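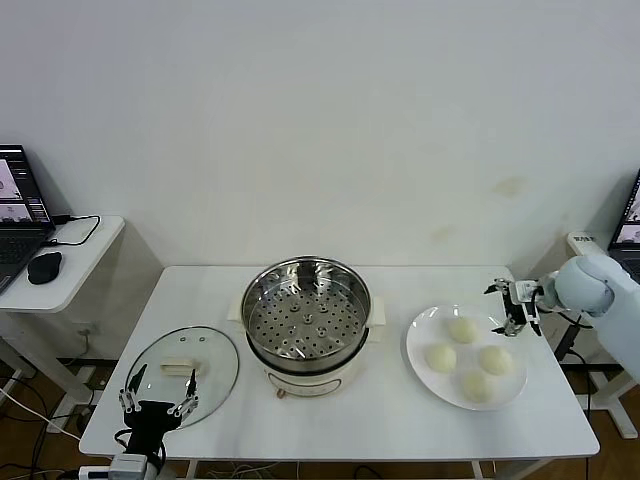 The Marnach Letters: A County Campaign, Its Pamphlets, and the Men Who Wrote Them
By Maximiliano Figueroa
Ristis Books
Hardcover with ribbon marker
In stock

If you have ever sat through an election season and wondered whether campaigns used to be kinder, we have a book for you, and we should probably warn you that it is going to let you down gently on that point. The Marnach Letters takes readers back to 1799, to a county seat so small that both candidates bought their candles at the same store, and to a contest that got so nasty people were still crossing the street over it a generation later.

The trouble began with a pamphlet. It was signed "A Plain Farmer," it accused one of the candidates of quietly taking money from land speculators, and it turned up in the tavern, the meetinghouse, and the blacksmith's shop all in the same week. More followed, seven in all, each one angrier than the last and each one claiming to come from a different ordinary citizen. Readers at the time had their suspicions (you will too, by the second chapter), and what Maximiliano Figueroa has done is go back through the printer's ledgers, the tavern accounts, and a great pile of family letters to work out who was paying for the ink.

We won't spoil the ending, though we will say that several of us in the office guessed wrong, and that one of the wrong guesses was defended quite loudly over lunch. The printer, a fellow named Marnach who gives the book its title, comes out of it as a much more complicated person than you'd expect from the opening pages. He kept carbon-black fingerprints on nearly everything he touched, he was late with his rent, and he saved every scrap of correspondence that came through his door -- bless him for that, because without it there would be no book.

Maximiliano writes the way he talks, which is to say he will happily stop in the middle of a courthouse argument to tell you what a wagonload of paper cost and how bad the road was that spring. We tried trimming some of those side trips in the first round of edits and then put nearly all of them back. They are where the town comes alive, and by the time the votes are finally called out you feel you know half the people standing in the room.

What you get

The full text of the narrative, with notes gathered at the back so they stay out of your way
All seven pamphlets, printed complete, with the original spelling left alone
Three fold-out maps showing the county, the town lots, and the disputed land
A list of the main families and how they were related, which you will want to keep a finger in
An index that covers the pamphlets as well as the main text

About this edition

The hardcover was bound for us by Guletti, who also handled our earlier set of town meeting records, and it opens flat on a table the way a book with fold-out maps ought to. The text is set in Simon, a roomy old-style face that is easy on the eyes in the evening. The pamphlets use a slightly smaller size of the same type, and if you generally reach for reading glasses you may want them for those pages.

A paperback is planned for July. It will have the same text and the same pamphlets, but the maps will be printed across two pages instead of folding out, so if the maps matter to you (they matter a great deal to us!) the hardcover is the one to get.

For reading groups and classrooms

Quite a few groups have asked about this one, and we are glad to help. Orders of seven copies or more ship together at our group rate, and we can include a set of discussion sheets at no charge if you mention it in the order notes. The sheets work well for high school government classes, too -- the second pamphlet in particular tends to get a room going.

Shipping and returns

Books go out in a stiff cardboard mailer. If yours arrives with a bumped corner or a torn map, write to us with your order number and we'll send another copy. Unread books may be returned within three weeks for a refund of the purchase price.

Page updated Apr 5, 2026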